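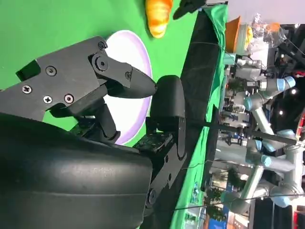

Frequently Asked Questions about buying a used boat through us

I'm Colleen Charbonneau and I run the used boat side at Conwood. I get the same handful of questions on the phone every week, so I finally sat down and wrote out the answers. If yours isn't in the list, call me anyway, I like talking boats!

Do you own the boats you list?

Mostly no. We're brokers, so nearly every boat on our docks belongs to somebody who has asked us to sell it for them. Now and then we take a trade and then it really is ours, and the listing will say so in the first line.

I've never owned a boat. Where do I start?

Tell me where you'll keep it and who's coming with you. Those two things tell me more than a budget does. A couple who want to fish a lake on weeknights and a family with three kids and a dog (hi, that was us) are shopping for completely different boats, even if both of them walked in asking for a 24-foot cuddy.

Can I take one out before I make an offer?

We do sea trials after you've made an offer and put down a deposit. I know that feels backwards. The offer is written subject to the trial and the survey, so if you get out there and hate how she handles in a chop, you tell us in writing by the date on the contract and the deposit comes back to you.

Do I have to get a survey?

I can't make you. Your insurance company probably will, though, and so will most lenders. I'd get one even on a small boat. You hire the surveyor yourself, and I won't pick one for you, but I'll email you a list of people who work in the area. Ehsan Najafi does a lot of the bigger diesels that come through here and his reports are long, so make coffee first.

The listing says 1,766 engine hours. Is that too many?

That's the Flunum express cruiser, and I get this one a lot! Hours on their own don't scare me. A diesel that's been run every week and serviced on time can be in nicer shape than one that sat under a cover for years with old fuel in it. Ask for the service records, and ask your surveyor about pulling oil samples. Gas engines are a different story and I'd look harder at that number.

How long does it take from offer to keys?

If you're paying cash and the surveyor isn't slammed, up to 5 weeks. Financing adds time. March is the worst month to be in a hurry, with everyone wanting to be in the water by the first warm weekend, and the haul-out lift gets booked solid.

What about the trailer?

If there's a trailer in the listing, it's in the price. It has its own title and you'll register it separately. Check the date codes on the tires, please. I've watched people spend months choosing a boat and then tow it home on rubber older than their kids.

Can you help me with the paperwork?

Yes, and by "you" I mean Trudy Goodwin, who has handled our titles and Coast Guard documentation since before I got here. She'll need a copy of your ID and the exact name you want on the title. If two people are going on it, decide between "and" and "or" ahead of time, it matters when you sell.

Do you deliver?

Gonzalo Segura runs boats up and down the coast for our buyers, and he'll also spend a day aboard with you at your own dock if you'd like some practice backing into the slip. You pay him directly. For anything going over the road we get you quotes from haulers, and wide loads need permits, so let us know early.

Can I rename her?

Of course. Trudy does the forms, and you're on your own with Neptune. (I pour a little rum over the bow, your call.)

When can I come look?

The docks are open 7 days a week, but call ahead if you want to get inside a particular boat, since some owners are still using theirs. Park by the fuel shed and wear soft shoes.

Last updated Sunday, October 18, 2026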